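Notes for Session 5: Setting Things Down So People Can Find Them
Organizing the Small Home, evening course, Lorneditz Community Learning Center

Welcome back, everybody! I enjoyed reading your drawer diaries more than I can say, and I have written comments on all of them (mostly encouraging ones, I promise). Tonight we move from the inside of the drawer to the top of the table, and that is a bigger step than it sounds.

You will remember from last time that a home has storage places and landing places. A storage place is where something lives. A landing place is where it gets dropped when you come in the door with your arms full and the phone ringing. Most of the trouble you described in your diaries happens at the landing places, so please don't feel bad if your closets are lovely and your kitchen table is a disaster. Mine was like that for years.

The reading for tonight was the second chapter of the Stelmakh workbook, on sorting by stage. If you didn't get to it, the short version goes like this. Anything on a landing place is either arriving, waiting, or leaving. The mail you haven't opened is arriving. The form you need to ask your sister about is waiting. The library book is leaving. Stelmakh wants a separate spot for each, and I agree with that in a big house, but in an apartment I think two spots will do very nicely: one for waiting and one for leaving. Arriving things should be dealt with while you still have your shoes on.

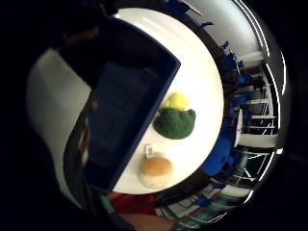 Containers are where people like to spend money, and I would ask you to hold off on that until you have finished the exercise below. When you do choose one, think first about whether you can see into it without lifting anything. Lids are wonderful for blankets and holiday things, and terrible for anything you need this week. An open box with raised sides, like the navy one on the white table, keeps its contents together and still lets you look straight in, and a dark box on a pale surface is easy to spot from across a room. I do have one caution about dark boxes, and that is the bottom, where the shadows make it easy to miss a black glove or a set of keys. A sheet of light paper laid inside takes care of it.

Size comes next. My students in the Istilell group last June nearly all picked boxes that were too big, and what happens with a big box is that it fills up, slowly and politely, until you have a second junk drawer with no front on it. Leave yourself some bare table, too. You need a place to open the mail!

Exercise for next time

Pick one landing place in your home. Clear it completely and put everything on the bed or the floor. Set a timer for 30 minutes and sort into waiting and leaving, with a bag beside you for trash and recycling. If you find things that belong in storage, walk them there at the end, all in one trip.

Then live with it for a few days and jot down what lands there. A word or two is plenty ("receipts," "dog leash again"). Bring your notes to class along with the Laller planning sheet from your folder, page 2 only. We'll fill in the rest together.

If you share your home, please talk to the other people in it before you start. I once moved a stack of magazines and heard about it all winter.

Reading: the Stelmakh chapter on entryways. Skip the part on built-in benches unless you are curious.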